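Speaker notes — "Folding, Sorting, Putting Away: Where the Chores Stand"
Slot: 20 minutes including questions. Aim to stop talking at 16.

Slide 1. Title
Say name, say Uston, move on. Do not read the subtitle.
Ask for hands: who here runs a site where laundry is done in-house? Expect a mixed room, half hospitality and half light manufacturing. The material applies to both. A shop rag and a hand towel are the same problem.

Slide 2. The question
Can a machine do the chores yet? Short answer for the impatient: some of them, in a fixed place, on known items, slower than a person. The rest of the talk is about which ones and how slow.
Define a chore for this audience. A short manual task, repeated often, on objects that were not put there by another machine. The last clause carries most of the difficulty. A packaging line gets its parts oriented. A laundry table gets a heap.

Slide 3. What has been solved for a long time
Washing, drying, floor cleaning on open floor, dish washing once the rack is loaded. In each case the machine encloses the work or drives over it. Loading and unloading stayed with people.
Point out that buyers tend to forget this. When the Mulell site was surveyed, the managers listed the dryers as automated and the unloading as "minor handling." The handling took more labor than any other step in the room.
PAUSE. Let them check this against their own sites.

Slide 4. Why cloth is hard
Keep this to two minutes.
Rigid part: six numbers give you its pose. Cloth: no useful short list of numbers. Two crumples of the same towel can look nothing alike.
The layers hide each other. The corner you want is often underneath.
Grasping changes the shape. Every touch means looking again.
Errors stay in. A fold line that starts crooked gives a crooked stack, and the next fold makes it worse.
If anyone asks about suction: works on some dense weaves, poor on terry, do not get drawn into it.

Slide 5. One arm or two
One arm can drag, flip and pile. For flattening and folding, two arms save a great deal, as one can hold while the other pulls. The cost is more than a second arm. The two have to share a small space without hitting each other, and calibration between them drifts. On our Paucar bench a small offset between the arms was enough to pinch air in place of a hem. We now check it at the start of every shift.
Mention reach. Arms fixed to a rail or table have a good zone in the middle and a bad zone at the edges. Most published demonstrations stay in the good zone. Ask vendors to show the edges.

Slide 6. The Murine trial
This is the only slide with our own numbers. Go slowly.
Task: take one cloth from a flat surface, straighten it, fold it in half twice, place it on a stack. Single-color cloths, no prints, one size.
918 attempts were logged. We stopped when the lease on the equipment ran out, so the number has no statistical meaning beyond that.
12 distinct failure types. The list is in the handout. The two most common were a missed edge and a double grasp, where the fingers take two layers instead of one. A double grasp looks fine until the lift.
Do not quote a success rate from the podium. It depended on who judged the fold, and the two judges disagreed often enough that I no longer trust a single figure. Say so if asked.
What can be said: a person was faster on every cloth we timed. The machine's attempts late in a shift were as good as its early ones. The person's were also fine. Fatigue was not the advantage we had expected to find.

Slide 7. Clutter
The Murine surface was clear apart from the cloth. Homes are not like this, and neither are most workbenches.
Other items matter in three ways. They block the arm's path. They get picked up along with the cloth. They confuse whatever is deciding where the cloth ends, especially when colors are close or the background is patterned.
Sorting makes this worse, as the system now has to decide what each thing is and where it belongs. Soft toys are a fair test: they deform, but far less than cloth, and they have no edge to find.
Advice for buyers: bring your own clutter to the demo. Put it in a bag, empty the bag next to the work, and watch.

Slide 8. Shop-floor version
For the manufacturing half of the room.
Wiping down, kitting small parts, returning tools, emptying bins. Of these, kitting is nearest to ready because trays can be standardized. Wiping is possible on flat surfaces if someone else confirms it is clean. Returning tools works with marked positions and fails with drawers.
Bins: the picking gets all the attention. Jams at the liner cause most of the stops. Spend your money on a better bin first.

Slide 9. What to ask a vendor
Read these out, then leave the slide up.
How many attempts in a row, uncut, and may we watch all of them?
Who resets the work between attempts, and is that time counted?
What happens after a failed grasp? Does it try again, stop, or call a person?
Which of our items has it never handled?
The reset question is the useful one. In every quote we received, reset time was left out. Once it was added back, one of the options cost more labor than doing the job by hand.

Slide 10. Where this leaves the chores
Folding flat, known items at a fixed station: possible, slow, worth a pilot if the volume is steady.
Straightening from a heap: possible some of the time. Plan on a person nearby.
Mixed tidying in a lived-in room: no purchase recommended at present.
Leave the last slide up during questions. Handouts are by the door. If the projector fails, the handout covers slides 6 and 9 and the rest can be talked through.

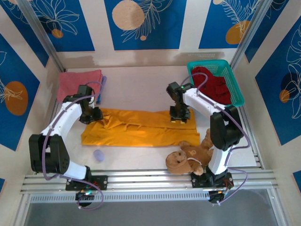
Likely questions
Price. Decline to give one. Lease terms vary too much, and the fixture and guarding can cost as much as the arms.
Safety near staff. Light arms still pinch. We kept people out of reach while the arms were moving and would do so again.
Fitted sheets. No.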